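小売マーケティング論 第6回 講義ノート
棚割と「フェイス」の経済学

配布日:2023年10月22日

前回の補足から。小レポートで「消費者は合理的に商品を比較検討している」と書いた人が多かった。教科書の第1章にはたしかにそう書いてある。第2章以降はほぼすべて、その訂正に費やされている。できれば第2章も開いてほしい。

1.用語の確認

フェイス:棚の正面から見える商品の面のこと。同じ商品を横に三つ並べれば3フェイスになる。奥に何個詰まっていてもフェイス数は変わらない。毎年、奥行きまで掛け算する答案が出る。

ゴールデンゾーン:客の目から腰あたりまでの、手を伸ばしやすい高さ。メーカーの営業が取り合う場所である。子ども向け菓子では当然もっと低くなる。大人の背丈で図を描いて子どもの売場を論じないこと。

前出し(フェイスアップ):奥の商品を手前に引き出し、棚を整って見せる作業。売場の仕事でもっとも地味で、さぼるともっとも早く露見する。

欠品と品薄:欠品は商品がない状態、品薄は商品はあるが見た目が寂しい状態。会計上は別物だが、客の印象のうえでは親戚である。

2.棚の密度は何を語るか

商品が詰まった棚は「安い、回転がよい、気軽に取ってよい」と読まれやすい。間隔の広い棚は二通りに読まれる。宝飾品や高級チョコレートなら「特別な品」、日用の菓子なら「売れ残り」である。置き方が同じでも、値札と業態が変われば意味がひっくり返る。余白に品格が宿ると信じて、百円のビスケットを美術館のように並べた店は、たいてい翌月には元に戻している。 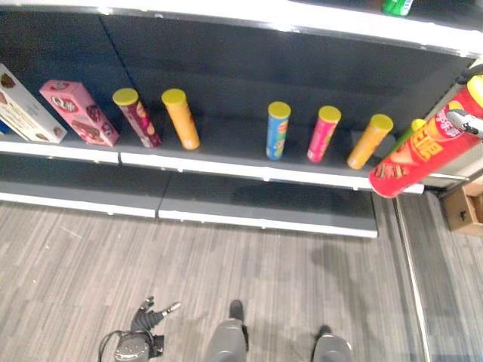 密度の話をするとき、忘れられがちなのが補充のコストである。棚を常に満杯に保つには人手がいる。人手を減らせば空きが増え、空きが増えれば売上が落ち、売上が落ちればさらに人手が減る。経営会議ではこれを「効率化」と呼ぶことがある。試験では「悪循環」と書いてよい。

3.ケース:架空でない店はいつも面倒くさい

菓子卸のグレワル(Grewal)と、地方都市で店舗を展開するスーパー、バデヴラ(Badevura)の取り組みを取り上げる。バデヴラの菓子売場は、担当者が変わるたびに配置が変わるという伝統を誇っていた。常連客はビスケットの場所を覚えては忘れさせられ、店側はこれを「回遊性の向上」と報告していた。

グレワルの提案は次の2点だった。

(1)容器の形ごとに売場をまとめること。箱は箱、袋は袋、筒は筒。
(2)フェイス数を、営業担当の声の大きさによらず、販売実績で割り当てること。

(1)はすぐに通った。(2)は通るまでに半年かかった。理由は各自で考えてくること。

対象商品のひとつが、グレワルの扱う焼き菓子「ジリク」(Girik)である。ジリクは月に3,000個売れていたが、与えられていたのは2フェイスだった。隣には、ほとんど動かない進物用の缶が10フェイスを占めていた。缶は立派で、ほこりもまた立派だったという。4月の棚替えでジリクは6フェイスに広がり、夕方の欠品はほぼなくなった。

ただし、ここで「フェイスを増やせば売れる」と書くと減点する。もともと売れていた商品の機会損失が減ったのであって、売れない商品の面積を広げても、売れない面積が広がるだけである。因果の向きを矢印で描いてから文章にすること。

4.容器の形と陳列

箱は積める。並べれば面がそろい、印刷面を大きく見せられる。弱点は、一つ抜かれると隣が傾くことである。

袋は立たない。立たせるには吊るすか、什器で支えるか、互いに寄りかからせるしかない。人間の組織に似ているという感想は毎年いただくが、加点はしない。

筒は場所の計算がしやすく、蓋の色で味を区別できる。一方、丸いので勝手に回る。正面の絵柄がそっぽを向いた筒を一本ずつ直すのが前出しの実態である。

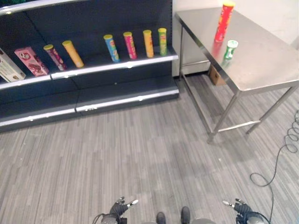
図2 菓子棚の上段。箱の隣に筒型容器が並ぶ。下段には商品がない。

什器の側にも制約がある。棚板の高さを筒に合わせれば箱の上が空き、箱に合わせれば筒が入らない。什器会社ウトモント(Utmont)の可動棚はこの問題を解くはずだったが、バデヴラでは棚板を動かす工具が行方不明になり、可動棚は立派な固定棚として使われた。設備投資の評価では、カタログの機能ではなく現場で使われた機能を数えること。

5.調査上の注意

次回までに近所の店で菓子棚を一本観察し、棚割図を描いてくる。

・店の許可を取ること。無言で棚の前に立ち、メモを取り続ける人は、店員から見ればただの不審者である。
・観察した時刻を書くこと。開店直後と夕方では同じ棚でも別物になる。
・空いている部分も図に描くこと。空きは情報である。
・商品を動かさないこと。直したくなる気持ちはわかるが、直した棚はもう観察対象ではない。

6.課題

A4で2枚以内。棚割図に加え、次の点を論じる。

(a)フェイス数がもっとも多い商品は何か。その配分は妥当に見えるか。
(b)容器の形は売場の区切りとどう対応しているか。
(c)空いた場所がある場合、欠品と意図的な余白をどう見分けるか。見分けられないときは、そう書いた上で、何を調べれば判断できるかを述べる。

(c)で「店員に聞く」とだけ書いた答案は、正解だが点は低い。聞く内容まで書くこと。

次回は値札とPOPを扱う。手書きPOPの「大人気!」が誰の証言なのかを考えておくこと。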